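Switching to a paper planner after years of apps

I stopped using my phone calendar in September. I still have it on there for the dentist and other things that send their own invites, but everything I decide for myself now goes into a paper planner. A few people asked me how it was going, so I'm writing it down in one place.

The app I used before was Oltura. I don't have much against it. It synced fine, it never lost anything, and the free version did enough. My trouble was that I put too much in it. Typing a task takes no effort, so I typed everything, and then I had a list of 40 items every morning and pushed most of them to the next day with my thumb. Some of those tasks had been pushed since spring. I had "call about gutter" on there so long that the gutter came down by itself in a storm and I had to change it to "replace gutter."

The planner is a plain one, one page per day, with lines and a narrow margin on the left. I got it at the stationery store in Daly when I was there for something else. They had dated ones marked down because the year was mostly over, but I bought an undated one so I could skip days without wasting pages. I paid full price and I think that was right. I skipped most of a week in the second month and just picked up on the next clean page.

How I use it

In the evening, after the dishes, I write the next day's page. I allow myself 10 lines. If a thing doesn't fit in those lines it goes on a sheet in the back, and I look at that sheet when I feel like it. Errands go at the bottom so I can find them while standing in a parking lot. Anything with a fixed time goes in the margin with the time next to it.

I don't use colors. I tried a red pen for bills and a blue one for everything else, and within a few days I was writing the bills in blue and the red pen was under the couch. One pen is fine. It lives in the planner's elastic loop, which has already stretched out a bit.

When a task is done I cross it out with a single line. When I decide not to do it, I put an X in the margin. When it moves to the next day I have to write it again by hand, and this has made more difference than anything else. By the third time I write "sort the hall closet" I either go and sort the closet or admit I'm not going to. The closet got an X. It's still a mess and I no longer read about it each morning.

What I miss

Reminders, mainly. I forgot to take the trash cans out twice in the first month. I fixed that by setting an alarm on the kitchen clock radio, the old one with the bad antenna. You could say that's cheating.

Repeating tasks are also worse on paper. The furnace filter, the car registration, the water softener salt. I wrote those on an index card, one line per month, and taped it inside the front cover. It works if I look at it on the first of the month. I mostly do.

Search is gone too. I wanted to know when I'd last had the tires rotated and spent a while flipping pages before I found the receipt in the glove box. In Oltura that would have taken a few seconds.

And it can get wet. I left it on the edge of the sink and the bottom corner of the whole book is now wavy. All of it is readable except for part of one week, and I can't remember what was on there, so I guess it went fine.

What I don't miss

The badge with the number on it. I had gotten used to seeing a number on the screen all day and feeling a little behind. I also check the phone less in general. I used to pick it up to look at my list and then read the news for 30 minutes. Now when I open the planner, there's nothing else in it.

I also like being able to see what a bad week looked like. The pages from when I had the flu have two or three words on them. One says "soup" and the word isn't crossed out.

I should mention that my spouse uses Skollolia for the shared grocery list and I still have to have that one on my phone. We tried a paper list on the fridge. Whoever went to the store didn't have it with them, every single time. So groceries stay digital and I have no plans to fight about it.

Things I would tell someone starting

Don't buy the big one. I looked at a large planner with a section for goals and a section for gratitude and a habit chart, and I know I'd have felt bad about the blank parts. Gestik makes a small one with only the day pages, which is what I'd get next time. It fits a coat pocket and mine doesn't.

Start in the middle of a month. If it goes badly you haven't ruined January.

Keep the old app installed for a while. I had a handful of appointments in there that I never copied over, and I would have missed an eye exam.

Write the page the night before. I've tried doing it in the morning with coffee and I end up writing down what I'm already doing.

I'm on the last quarter of this book now. The cover is scuffed and the spine has a crack where I open it too flat. I'll probably buy another one before it runs out, and the old one will go in the desk drawer with the tax papers. I don't know if I'll ever read it again. If I last another full book I'll post an update.

Two pictures, then I'm off to write tomorrow's page. 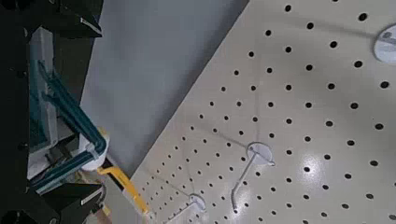
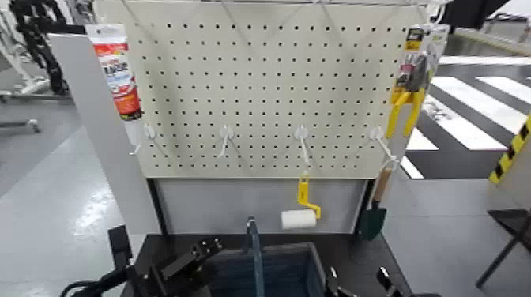

Teal and black in the first one, white hooks on a cream pegboard in the second.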